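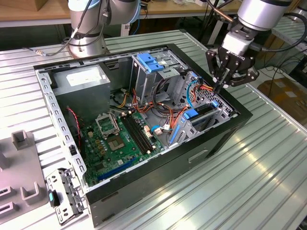

Stallton twin-arm bench kit, anyone kept theirs?

jonip
Had the Stallton on trial since May and I've got to decide whether to pay up or send it back. We strip old desktops for parts, so it's mostly cables, drives and brackets. The arms are lovely, really smooth, and the gripper gets into a drive bay far better than I thought it would. What I can't get on with is the teaching software. It took me 18 goes to get one cable routine I'd trust — and then a different make of case came in and I was back to square one!
Joni Partanen, Alham

yolmat
We kept ours. 184 towers through it so far and I'd buy it again. Are you teaching it per case? Don't. Teach it per connector and let it hunt, it's slower but you stop redoing everything.

cantero_bits
Hunting is fine if you like watching paint dry. Mine went back after 2 weeks. A lad with a screwdriver does a tower while it's still making its mind up about the SATA lead.

yolmat
Depends what you're after though? I leave mine going over lunch. The lad wants lunch as well.

jonip
Per connector, hadn't thought of that, ta. Does it cope when the power cables are all bunched up across the middle? That's where mine grabs two at once.

yolmat
Sometimes. Use one arm to hold the bundle back and drop the grip force a bit. Softer finger pads help too, Estovari do a set that fits.

cantero_bits
Yes, for 400 quid! On top of the kit! They ought to come in the box.

yolmat
Can't argue with that one.

jonip
Ouch. I'll try the grip force first and see how I get on with the next batch.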